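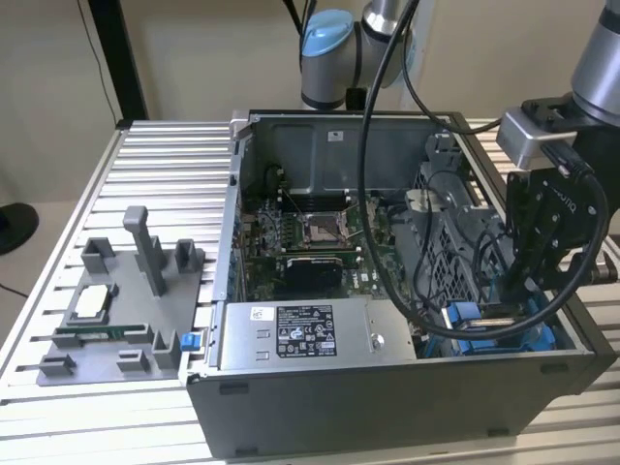
Dragica Spahić remarked, the first time we asked her to go over our maintenance notes, that a cell like ours is never really set up once; it is set up a little every morning, and the only question is whether anyone writes down what they changed. We have come to agree with her, and this section is mostly an attempt to write it down.

Figure 7. The assembly cell with a desktop tower in the working position and the fixture plate to its left.

4.2 Setting up and looking after the cell

The cell, which we call Orilel in the rest of the paper, is built over a slatted aluminum table, and a good deal of what follows depends on that table. The slots let us slide a fixture along and clamp it again in a minute or two, and for the first month we thought this was a fine thing. Then we noticed that parts which had been picked up without trouble the evening before were being missed by a hair the next morning, always in the same direction. The clamps were creeping. We now tighten them with a torque driver, in a fixed order, and draw a pencil line along the edge of the fixture plate so that any shift can be seen at a glance.

The plate itself is 3D-printed, and we would encourage anyone starting out to do the same, because you will surely want to change it! Ours has been through a fair number of versions. The holder for the square chip gave us the most grief. When the pocket was snug, the chip tended to lift at one corner and tilt in the fingers; when it was roomy, the chip turned slightly and would no longer line up with the socket. The version we settled on has a small chamfer all the way around, and we print a fresh one every 1000 picks, whether or not the old one looks worn.

The gripper is a Robotiq parallel model and has asked very little of us. We wipe the fingers with alcohol at the start of a session, look over the screws at the wrist adapter, and close the fingers on a gauge block to see that the reported width still agrees with the real one. Tihomir Dumitrescu wrote the short script for this last check, which we call Stallon, and it refuses to start a run if the reading has drifted. We grumbled about it at first — it stopped us quite often in April — but each time there was a loose screw or a bit of grit to be found.

Cables deserve a paragraph of their own. A long cable near an arm will sooner or later find its way into the work, and the drive brackets at the corner of a case are just the sort of thing it likes to catch on. Our only unplanned repair so far came from a snag of this kind, which bent a fingertip and cost us an afternoon. Before each run we now move the arm by hand through its furthest reach and watch what the cable does. After 2445 cycles we also replaced the strain relief at the wrist, which had begun to stiffen, and we plan to change it every 2000 cycles from now on.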